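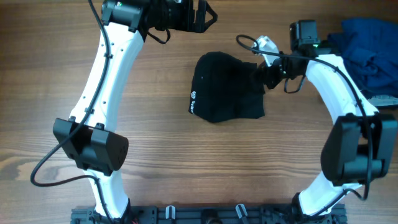

Black cloth with a small white logo, on a wooden table

Search the guide Go

Setting up your offline map of Uradeck

I do this over breakfast, while the wifi's good – it's a big download!

1. Open Maps and pick Uradeck, then Old Town and Harbour.
2. Tap Save. You'll need over 200 MB free.
3. Set the walking radius to 3 km. I tried 20 once and my poor phone crawled.
4. Drop a pin on your hotel.

Note: the Fitzsimmons ferry stop is on the harbour sheet.

Caution: footpaths flood in August, and the saved map won't show closures.

Related
Satellite view basics
Day trips to Farkent

Contact Karla Ledesma | © Setside | Back to top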